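**Gunton Gingham Table Cover**

Supplied by Brirkine Textiles, Vullodstead

The Gunton cover is a woven cotton cloth intended for shop counters, church halls, school fairs and tea rooms. It is sold hemmed on all four sides and may be ordered singly or in packs of 12.

## Specification

- Weight: 200 g per square metre
- Check size: 12 mm
- Colours: pink and white, navy and white, green and white
- Order code: 926, followed by the initial of the colour

## Care

Wash at 40 degrees with similar colours. Iron while slightly damp. Bleach must not be used on the pink or green cloth. Some shrinkage should be expected at the first wash, and customers fitting a table closely are advised to order the next size up.

Pink and white gingham on a table with shelves behind; a plush paw toy in pink and white.

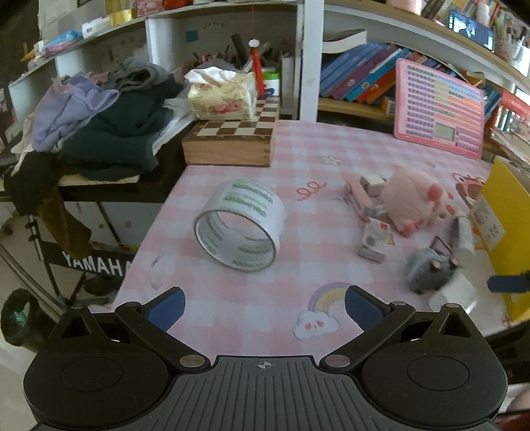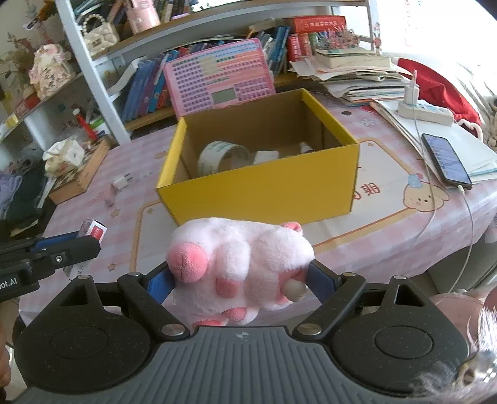 ## Ordering and returns

Orders are accepted from schools, charities and retailers holding an account. Unwashed covers may be returned within 64 days. Enquiries concerning made-to-measure sizes should be addressed to Fung-ping Lam at the Vullodstead office. The Jõgi range of plain napkins will be available from December.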